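Domdale Parents Board > Toys and Play > Plain cubes or something cleverer?

vernap
My nephew is nearly 2 and I've been told to buy "proper blocks". The Padilla set has grooves, so they lock together. The Tunberg ones are just cubes. Is there any reason to buy just cubes?

S_Figueiredo
Cubes. Grooves are cheating. A tower that can't fall over is a post.

zulmira_p
Disagree, Sebastião. Mine threw plain cubes at the cat for a year. With grooves she at least built something first, then threw it.

S_Figueiredo
So she threw a bigger thing. Progress.

rosario.s
We play a game with plain ones. Mark out a square, and the tower has to stay inside it. Three high is respectable. Four and you get a biscuit. My husband has had two biscuits since July and still brings it up.

vernap
Does the top one have to be straight?

rosario.s
House rules say no. Red, yellow, then a yellowy-orange one sitting a bit skew on top counts as three: 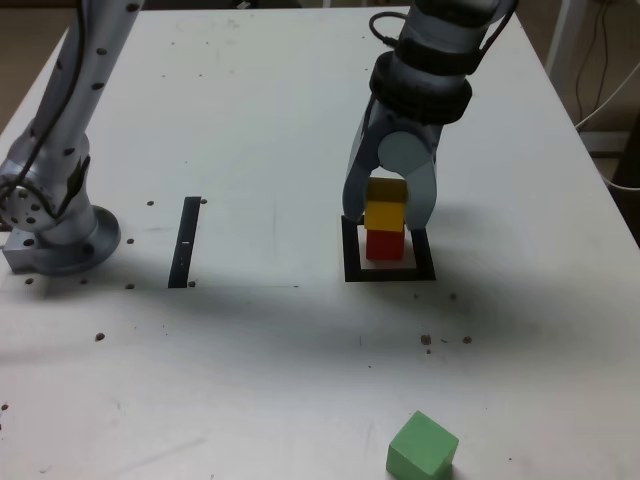 Replies, page 2

zulmira_p
That top one is crooked and I would not be paying out.

S_Figueiredo
It's on the pile. Pay the tower.

vernap
Ordered the cubes. Also a roll of black tape, and the biscuits are for me.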